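Chapter 5
Planning and Budgeting for Two-Arm Equipment

Learning objectives

After studying this chapter, the student should be able to:
State a requirement for handling equipment in terms of the work to be done.
Separate the purchase price of a robot from its cost of ownership.
Identify the site conditions that affect a purchase decision.
Prepare a first-year budget that includes a reserve.
Compare two offers on a common basis.

Key terms: requirement statement, cost of ownership, end tooling, site survey, acceptance test, reserve, duty hours.

5.1 Introduction

The previous chapter dealt with fixed machinery: conveyors, presses, folding tables and other equipment that is bolted down in one place and does one job for most of its working life. Buying such equipment is well understood. The buyer knows the rate of work, the supplier states the rate of the machine, and the two figures are set side by side.

Two-arm robots that work in ordinary rooms do not fit this pattern well. The same machine may be asked to pick up clothing in the morning and clear a counter in the afternoon. Its rate of work depends on the item, the room and the tooling fitted to the arms. A buyer who asks only "How fast is it?" will receive an answer that is correct and of little use.

This chapter sets out a method for planning such a purchase. The method is the one used in the Sosstead residential services case, which runs through Chapters 5 to 8. Sosstead operates furnished apartments for long-stay guests and wished to find out whether part of its linen and clothing handling could be done by machine. The planning group began work in June with no equipment, no supplier and a spending limit for the first year.

5.2 Stating the requirement

A requirement statement describes the work, the place and the result. It should be written before any supplier is contacted. Once a catalog is open on the desk, there is a strong pull toward describing the work in terms of what the catalog offers.

The first draft prepared at Sosstead read: "A robot able to handle laundry." This was returned to the authors. It did not say what kind of laundry, where it would be found, or what state it should be in when the work was finished. The second draft divided the work into five tasks, each with its own paragraph:

1. Locate and lift loose garments lying on the floor or on low furniture.
2. Separate one garment from others lying beneath it.
3. Place the garment in a container.
4. Carry the container to a collection point.
5. Return to a parking position and connect to power.

Tasks 1 and 2 were found to be the most demanding and therefore set the level of the equipment. Soft items have no fixed shape. A shirt that has been dropped may show a sleeve, a collar or only a fold, and it may lie against a second fabric of a different weight. The gripper must close on one layer and leave the next. Equipment that performs well with boxes and bottles may perform poorly here, and a demonstration with boxes and bottles tells the buyer very little.

The student should note that the requirement names no number of arms. The planning group reached the decision to buy a two-arm machine at a later stage, after trials at which one arm was used to hold a garment and the other to draw it clear. A requirement that had called for two arms from the start would have ruled out cheaper offers without any evidence.

5.3 The site survey

A robot is bought for a place as well as for a task. The site survey records the conditions the machine will meet, and it should be carried out in rooms as they are used. Rooms that have been cleared for the survey give a false result.
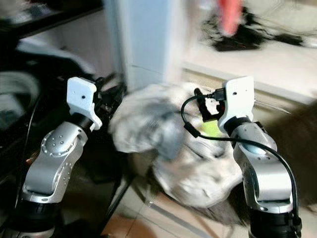
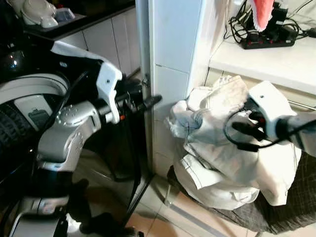
Figure 5.1 Two-arm handling of soft goods in a room with a tiled floor. Both views show the arms, their white brackets and the fabric to be handled.

The survey form used in this book has four headings.

Floor. Record the material, the joints, any change of level and any loose covering. Glazed tile, carpet and worn wood place different demands on a wheeled base. A fabric left on the floor may be the item to be handled, but it may also be an obstacle to the wheels.

Reach. Record the height of counters, shelves and ledges, and the clear width between fixed parts of the building. Columns deserve particular attention. An arm that can reach a point in an open room may be unable to reach the same point when a column stands beside it, and the supplier's reach diagram will not show this.

Power and cabling. Record the outlets, their rating and the route of every cable the machine will use. Cables that run along the arms need slack at the joints, and slack forms loops that can catch on furniture or on the goods. The cost of clips, sleeves and replacement leads is small in each case but appears in every year of the budget.

Light. Record windows, lamps and reflecting surfaces. Machines that rely on cameras may give uneven results where a strong light falls on a glossy floor. Blinds are cheaper than better cameras and should be priced first.

At Sosstead the survey covered 91 apartments of three different layouts. It was found that the widest layout, which had been assumed to be the easiest, had the highest counters. The planning group chose to limit the first year to a single layout and to enter the others in the plan as a later phase.

5.4 The parts of the cost

New buyers commonly treat the price of the robot as the cost of the project. It is seldom more than half. Table 5.1 gives the headings under which costs should be entered. The amounts depend on the supplier and are left for the student to complete in Exercise 3.

Table 5.1 Cost headings for a first-year budget
Base unit and arms
End tooling, including one spare set
Delivery and installation
Changes to the building
Training of staff
Service contract
Wear parts and cables
Software fees
Insurance
Reserve

Three of these headings call for comment.

End tooling. The gripper is the part of the machine that meets the goods, and it wears first. It is also the part most likely to be changed once real work begins. The budget should assume at least one change of tooling in the first year. Where the supplier uses a bracket of its own design, the buyer should ask whether tooling from other makers can be mounted on it, and should have the answer in writing.

Training. Staff time is a cost even when no invoice is received for it. Hours spent in training are hours taken from other duties - they should be priced at the full wage rate and entered under this heading, where they can be seen.

Reserve. The reserve is an amount held for costs that are expected but cannot yet be named. It must not be spent on improvements. A reserve that is spent on a larger battery in the second month is no longer a reserve.

5.5 Cost of ownership

The cost of ownership is the total of all costs over the planned life of the equipment, less any value received at the end. For handling robots in service buildings, this book uses a planned life of 5 years. A longer period makes the yearly cost look smaller but assumes that spare parts will still be sold.

The yearly cost of ownership is divided by the duty hours in a year to give the cost per duty hour. Duty hours are the hours in which the machine is doing the stated work. Time spent charging, waiting, or being moved from one room to another is left out.

Worked case. Sosstead planned for one machine with 3,048 duty hours a year. Trials in occupied buildings suggested that roughly 2,000 could be reached, the difference being made up of charging, cleaning and visits from service staff. The lower figure was used in the budget. The cost per duty hour rose by about half as a result, and the case for a second machine was withdrawn.

The student should observe that no price changed in this case. The offer, the service contract and the wages were all as before. Only the estimate of useful hours was corrected, and this was enough to alter the decision.

5.6 Comparing offers

Sosstead received offers from two suppliers, Masus and Orakzai. The Masus offer had the lower purchase price. Tooling, training and the second year of service were priced separately. The Orakzai offer was higher and included all three.

Offers in different forms cannot be compared until they are rewritten under the same headings. The planning group entered each offer into Table 5.1 and marked every blank. It then wrote to both suppliers asking for the missing amounts. This step took longer than any other in the project and should be allowed for in the schedule.

An acceptance test was also agreed before the order was placed. The test used garments and rooms chosen by the buyer, and a part of the price was held back until it had been passed. A supplier who will not accept such a condition should be asked to explain the refusal. The terms of the test, and the part played by Clollero as independent inspector, are treated in Chapter 6.

Exercises

1. Rewrite the following requirement so that it describes the work, the place and the result: "We need a machine to keep the rooms tidy."
2. Using the four headings in Section 5.3, prepare a survey of a room known to you. Do not move anything before you begin.
3. Obtain prices for the headings in Table 5.1 and prepare a first-year budget. Show the reserve as a separate line.
4. Explain why the planning group in Section 5.5 used the lower figure for duty hours. State what evidence would justify a higher one.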